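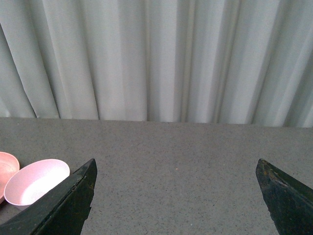 Wrist view, gripper open, two pink bowls off to the left.

Ledach Tabletop Kit: sample data and review notes

README for the evaluation bundle, June release

What you are getting

This bundle goes with our review of the Ledach, a tabletop arm kit sold by Plusberg to small labs, schools and people with a spare table and poor impulse control. It holds 314 short recordings of the arm working with dishes and fruit, plus the notes we kept while deciding whether to send the kit back. We kept the kit. Two of the five of us still disagree with that.

Every recording has a wrist view and a head view. The wrist view is what you want for the last few inches of a grasp. The head view is what you want for everything else, including finding out which bowl the wrist camera was so excited about.

Who did what

Rigoberto Yupanqui ran the arm for most of the recordings. Azlan Teoh wrote the loader and would like you to read the section on time stamps before writing to him. Jhair Betancur labeled the episodes. Anselmo Zapata and Wálter Marulanda did the review scoring, separately, and then argued.

Folder layout

episodes/ one folder per recording, numbered from 000
labels/ one text file per recording, same number
notes/ operator remarks, spelling left as found
tools/ loader, viewer, and a script called fix_me_later.py that has not been fixed

The tasks

There are 9 tasks. All of them use ordinary kitchen things on a gray speckled tabletop with a pale curtain behind it. They include moving a bowl, moving a plate, putting fruit on a plate, taking it off again, and putting it in a bowl. The product page calls this "household manipulation." Our household has more forks in it, but fine.

Each label file gives the task, the start and end of the grasp, and one of three outcomes: done, not done, or Jhair was unsure. The last one is written as "unsure" in the file.
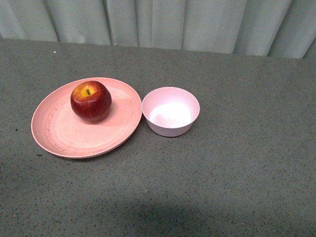 Head view: apple on the plate, small bowl empty beside it.

Notes on the head view

It's the easier of the two to label from. An apple on a plate reads as an apple on a plate, and the gap between dishes can be judged without much squinting. Pink dishes sitting nearly rim to rim still gave our segmentation model trouble. It liked to declare them one large dish with ambitions. If you train on this set, check those masks by hand.

Glare inside the bowls is left as recorded. We did no color correction on either view.

Time stamps

The two cameras keep separate clocks. The loader lines them up using the sync pulse at the start of each episode. If you skip the loader and match images by file number, you will get a very confident robot that closes its hand a moment too late. Ask us how we know.

How the kit scored

Setup: the manual promises 30 minutes. We were done by late afternoon, having started after breakfast. The base plate went on backward once, and the drawing in the manual agreed with us.

Fingers: the grip is good on fruit and fair on bowl rims. Spares come in a pair, and you can't order just the one you need. Check the tips before a long session, and write down any swap in your own notes so you can tell later which runs used which pair.

Software: the bundled app, Satti, records cleanly and exports slowly. It also asks whether you are enjoying Satti. There is a setting to stop this, under Advanced.

Support: replies were polite and quick. The second one answered the question.

Price: 700 dollars for the arm and both camera mounts. Anselmo considers this fair. Wálter considers it fair for an arm that comes with a correct drawing of its own base plate.

We also tried the older Ileck arm on the same tasks. Those recordings are not in the bundle. The Ileck's wrist mount shook badly enough that Jhair marked nearly all of them "unsure," and then went for a walk.

Known problems

Episode 114 has no label file. We know.
Episodes 200 to 207 share one operator note, which reads "same again."
The viewer crashes if a folder name contains a space.

Use

Free for research and teaching. Please don't use it to claim that your robot can set a table.

Corrections go in notes/errata.txt with your initials and the episode number.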